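2024-05-09

Session count for the day: 67 demonstrations, all on the Funolow task, all with the hand-held gripper. Bowl on the table, white piece in the bowl, reach in, lift the piece out, set it down on the wood, open, back off. Then put it back and go again.

Started slow. The first hour went to the calibration sweep, which I had to repeat when the jaw width read 2 millimeters wide at full close. Wiped the finger pads, zeroed, repeated, fine. I should write the zero offset on the log sheet every time and not only when it is off. Troels Overgaard has asked me for this before and he is right.

Faizal took the remote arm in the other room and did the same task by teleoperation so we can compare. He got 21 usable runs in the time it took me to do the rest of mine. The remote runs are smoother in the approach and worse at the grasp. He stops above the bowl, corrects, stops, corrects again. With the tool in my hand I go in on one line and close. The policy will copy whichever habit we feed it, pauses included, so I want the two sets kept apart until training. Folder names agreed: Bullar for hand, Sepúlveda for remote.

Settled on a fixed start pose after lunch. Jaws fully open, low over the table, pointing at the bowl, hold for one second, then move. Before this I was starting from wherever my arm happened to be and the first part of each run was noise.

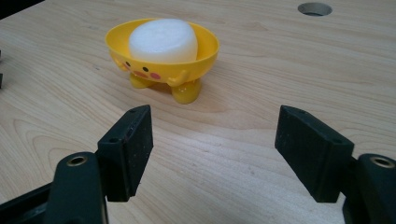 Start pose, jaws open, duck bowl ahead and a little left.

The bowl is harder than it looks. The rim flares, and the piece fills most of the width, so there is little room to get a pad down on either side. If I come in too low the pads touch the rim and the whole bowl slides. I threw out 6 runs for that. Faizal thinks we should keep them as recoveries, where the bowl moves and I follow it. I said only if the hand does something sensible afterward. In mine it did not; I pushed the thing across the table and then grabbed.

Speed. I timed myself against the morning runs and I had drifted fast by midafternoon. Fast runs blur at the moment of closing, and that is the moment we need. Went back to counting under my breath: one to reach, two to close, three to lift. Dull, but the traces line up much better.

Placement also needs work. I keep setting the piece down in the same spot, to the right of the bowl, where my wrist likes to go. The model will learn that spot. Tomorrow I move the bowl between runs and draw the drop point from a list. Same for the bowl's heading; I have had the face toward me nearly every time.

Wrist sore by the end. The tool is not heavy but the trigger spring is stiff. Asked Noltoretti for the softer spring in June along with the next set of pads, no answer yet.

Copied everything to the shared drive, checked that the last file opens, tool on charge. Still to do: label the discarded runs, send Troels the offset numbers.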